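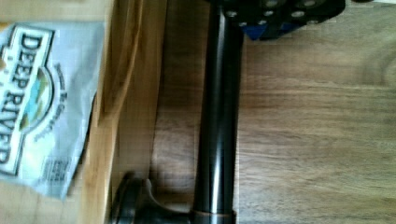

Does a wrist camera need its own calibration when the arm is already calibrated? It needs one, and the arm's calibration does little to replace it. Joint calibration fixes the position of the flange. The offset between flange and lens is a separate unknown, and it changes whenever the bracket is removed and refitted.

4.2 Rejecting unreliable frames

The planner in Zokbridge takes object poses from the wrist view and turns them into approach paths. In the first version, each incoming frame was passed to the pose estimator with the joint reading closest to it in time. This worked while the arm was at rest. During fast moves the estimated poses drifted along the direction of travel, and the planner spent much of its time correcting errors that were not in the world.

We therefore placed a filter ahead of the estimator. The filter has two parts. The first computes a fixed mask for the hardware that stays in view, drawn once per bracket fitting, and removes the masked pixels from all later steps. The second computes a sharpness score over the remaining pixels. The score is the variance of the second derivative of brightness, taken on a grid of 80 cells, and a frame is dropped when the median cell falls under a threshold. The median was chosen over the mean so that one high-contrast object could not carry an otherwise smeared frame. 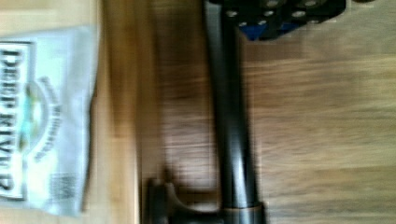 Figure 6. Wrist view with motion blur on the work surface.

The order of the two parts matters. When the score is computed before masking, the hardware moves with the lens and its edges can keep their contrast at any arm speed, so the score stays high when the rest of the view has degraded. In Figure 6 the wood grain is smeared into horizontal streaks, while the screw heads on the bracket remain distinct. A score taken over all pixels gives credit for those screw heads. The printed brand name on the snack bag is also still legible, and it is the kind of local detail that the median is meant to discount.

The threshold was set on a log of 1,304 frames recorded at the Etville site in November. Each frame was labeled by hand as usable or not usable for pose estimation, with no access to the joint readings. The unmasked score passed 302 frames that had been labeled not usable. Most came from short sideways moves between a grasp and the next approach - the part of the cycle where a wrong pose is most likely to reach the planner. We did not tune the threshold separately for each task.

Dropping frames leaves gaps in the pose stream. Zokbridge fills a gap by holding the last accepted pose in the base coordinate system, with an uncertainty that grows with time. If the gap runs to 6 frames, the planner slows the arm until a frame is accepted. Holding the pose in camera coordinates is simpler but wrong for a moving wrist, and an early build that did so was withdrawn.

The mask has one known weakness. It assumes that the fingers stay inside a fixed region, and a wide opening can carry a fingertip past its border. The current release uses the union of the open and closed outlines, at the cost of some usable pixels near the grasp point. A mask driven by the finger encoder is left to Section 6.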